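Section 5. Setting Up Council Allocation Accounts

Use this section to register a local council in Clondivach so that monthly allocations are posted directly to its own account. You need a user profile with Approver rights.

1. Sign in and open Accounts, then New Council.
2. Enter the council name as it appears in the state register. For the pilot area this is Korumlow, code 334.
3. Type the bank account number twice. The two entries must match. 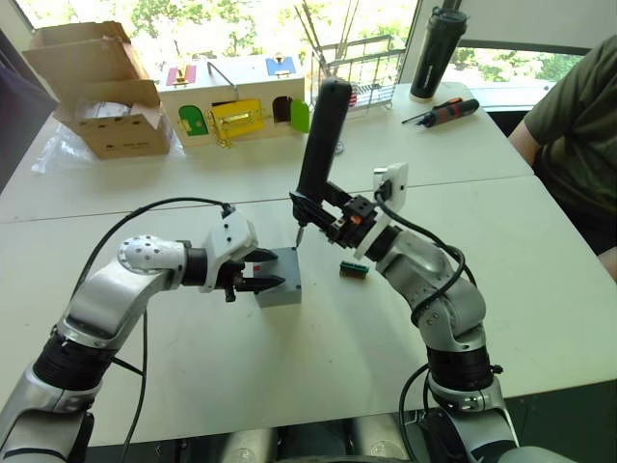

4. Under Signatories, add the council chair and the head of finance. Both must have a staff number on file.
5. Set the payroll share. Salaries and pensions are paid out before any other item.
6. Click Submit. The status changes to Pending.

Note: A second Approver has to confirm the account within 14 days. After that the entry lapses and you must start again at step 1.

Caution: Do not reuse the old joint account number. Payments sent to it are held and have to be released by hand.

If the payroll list has more than 2545 names, split it into two files before uploading. Use the Witanura template for both and keep the column order unchanged.
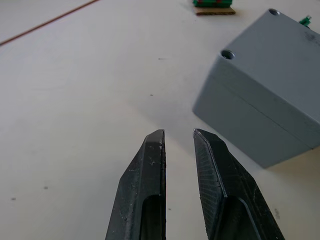

Two gripper fingers over a white tabletop.

7. When the status reads Active, print the confirmation sheet and file it with the August returns.

For locked accounts or missing staff numbers, contact Tülin Keskin at the Rashidi office before 4 p.m.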